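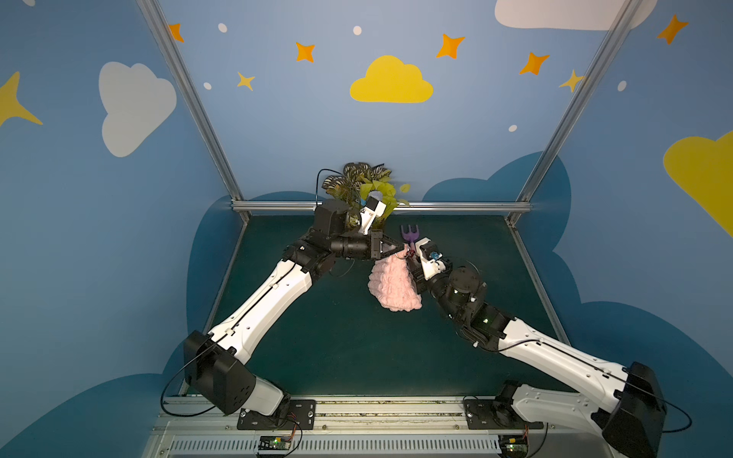
Two arms are easier to live with than one, members of the Zillstead shared workshop say, provided they are bolted to the same rail and nobody moves the rail afterward. That was the main lesson of the first build, and it has shaped the second version of Skukell, the two-arm tabletop robot the workshop is releasing plans for today.

Reading time: 2 minutes

ZILLSTEAD, Jul 7, 2019 – The Zillstead shared workshop has published the full plans, parts list and control software for Skukell 2, a pair of small robot arms meant to be built at home or in a club space with ordinary hand tools and a 3D printer.

Skukell 2 is meant for practice with soft things. Most hobby arms are shown stacking blocks, and the members wanted a machine they could use to work on cloth, which folds and sags differently each time it is picked up. The current bench has light blue walls with clouds and stars on them, a potted plant at the back and a toy garden rake next to it. In the present round of work, the left arm's black gripper holds a pink fluffy cloth by the top with the right arm's white gripper close beside it.

Both arms mount on a metal rail platform along the near side of the table, each on its own black plate. The circuit boards sit on the front of the platform, within easy reach for rewiring. A camera mount fits on the wrist of the left arm. The printed parts come in black and white versions, and the files are the same for both.

The parts for one complete bench cost $800 at current prices, not counting the table or the printer. Builders who already own a power supply and a computer will spend less. The plans list 57 printed parts for the pair of arms, and the assembly guide gives the print settings for each one. The first version had several brackets that cracked at the shoulder – these have been redrawn with thicker walls.

Motor control boards for the project were supplied at a discount by Pruvotine, and the aluminum came from Chaturvedi, a local metal supplier. Neither company has a stake in the design. Builders may use other boards, but the wiring diagram in the guide covers only the Pruvotine type.

The workshop has also posted 1000 recorded practice runs from the first Skukell, with notes on which ones failed. Runs from the new bench will be added through the rest of July.

The plans are free to download and change. Printed copies of the assembly guide can be picked up at the workshop front desk during open hours. Questions about the build, and corrections to the drawings, should go to the Skukell project mailbox at the workshop.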